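Mokgethi Household Tasks Project
Progress report to the Bultness Fund, second reporting period
Prepared by Sibusiso Sithole, Skarkilstead
January 26, 2026

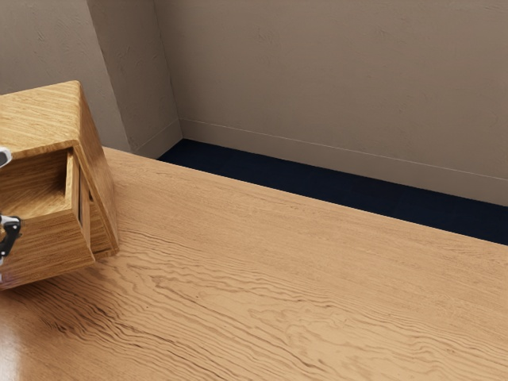
In the first report we promised to answer a simple question: which small chores in a home or a shop can a robot arm do today, without a person standing next to it? We can now give a part of the answer. It is less than we hoped in our proposal, but I think it is more useful than the general claims one reads in the newspapers.

Work done in this period

We have concentrated on drawers. The proposal also named folding towels and filling shelves, and I explain below why these have moved. A drawer looks like an easy thing, and for a person it is. For the arm it is several jobs in one: find the edge, take hold of it, pull in a straight line, stop in time, and later close it again.

All training is still made in simulation. Saeed Rahimi has built the cabinet model and the room, and he can change the friction of the drawer, the light and the position of the cabinet between one attempt and the next. This saved us much time, as a broken cabinet costs nothing there.

Results

We count an attempt as good only when the drawer is fully open and the cabinet has not moved on the table. In the last test series we made 100 attempts at opening, and 59 were good by this rule. In the failed attempts the gripper most often lost the front panel after a short pull. In a smaller number it pulled well, but at an angle, and the drawer became stuck.

Closing is easier. We have no fair figure for it yet, because the rule for a good closing was changed in the middle of the tests, and I prefer not to mix the two sets.

The Lotau shop has asked us if the arm could already open stock drawers at night. My answer was no. A worker who opens a drawer 59 times out of 100 would not be kept, and the real drawers there are full and heavy, while ours were tested empty.

Changes from the plan

Towel folding is postponed to the third period. We made a short trial, and the simulated cloth was too slow to compute on our present machine. Shelf filling remains in the plan, but with boxes only. Bottles and soft bags are taken out for now.

We have also spent more time than planned on writing down failures. Each failed attempt now gets a short note of what went wrong first — not the last thing, which is usually only a consequence. Until now we have 156 such notes from all test series together. They are dull to write but they already changed the way we choose the grip point.

Difficulties

One member of the team left us in autumn and the place was empty for 2 months. The work on the shelves was delayed by the same time. The post is now filled and we do not ask for additional money.

A second difficulty is the distance between simulation and the real cabinet. We do not know how large it is. Some groups report that almost everything carries over, others that very little does, and their tasks are so different from ours that I can't use their numbers.

Next steps

Saeed will add drawers with contents, first light and then heavier. After this we wish to move to the real arm at Skarkilstead and repeat the same test series with the same rule. We expect to begin in April, if the table mounting is approved by the safety office. The fund is welcome to send a visitor at this stage, and I would ask only that the visit is arranged some weeks before.

The budget table and the list of failure notes are sent separately.

Sibusiso Sithole
Project lead, Mokgethi

14 shares
3 comments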